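Flindel Press: progress report to the Mirnell Fund
January 2, 2019
Prepared by Nesrin Başaran, publishing editor

The short story anthology is nearly there, and I'm so pleased to be writing this one! When we last reported in November we had a shortlist and a great deal of paper on the floor. We now have a running order, signed contracts from every contributor and a title everybody likes, Praluton, after the drowned village in the closing story.

Submissions

The open call brought in 2848 pages of fiction, far more than we had planned for, and the standard was very high. We had asked for ghost stories by writers who had never been in print before, and expected a lot of haunted houses. We did get those (some of them splendid), but we also got a haunted bus timetable, a lighthouse story told entirely in shopping lists, and a quiet piece about a widow and her neighbour's piano that kept me up until two in the morning. Ferhat Kocabaş and I read everything, and the fund's reading grant paid for a second opinion on each of the stories we couldn't agree on.

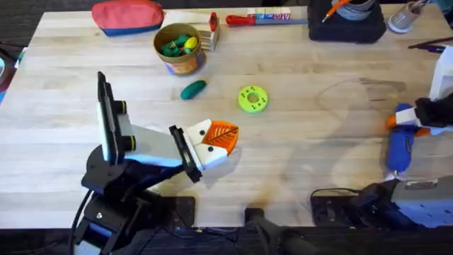
Two robot arms over a butcher-block table.

Editing

Seven stories are fully edited and with the copy-editor. The others are on their second round, and the authors have been a joy to work with, quick to answer and willing to argue, as they should be. One story has grown by almost 72 lines since it was accepted, and is much the better for it. Another has lost its whole first page. Ferhat has taken on the two longest pieces himself and is going through them with their authors by telephone, a slow way to edit but one that suits dialogue very well.

We have had one delay. The story set for the middle of the book needed permission for some song lyrics it quoted, and the fee was beyond us. The author has written a verse of her own to replace them, and I prefer it. 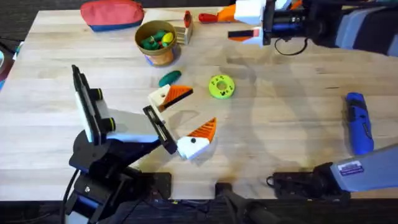

Design and printing are the next big jobs. Polat, the printers, have sent paper samples and we have chosen the cream, which is kinder to the eye over a long read. Their quote is within the sum you agreed, with a little left over that we would like to move to the launch if you are happy with that. The cover is still at the sketch stage. I had hoped to enclose it, but the lettering is being redrawn and I'd sooner you saw it done properly.

Still to do

Finish the second round of edits
Agree the cover and the back cover copy
Proofread the whole book, with proofs to authors as well
Book a room for the launch reading

Spending so far is in line with the budget, and Ferhat will send the full figures under separate cover. Could you let us know how you would like the fund's name to appear on the copyright page? The typesetter needs the exact wording before she starts on the front matter.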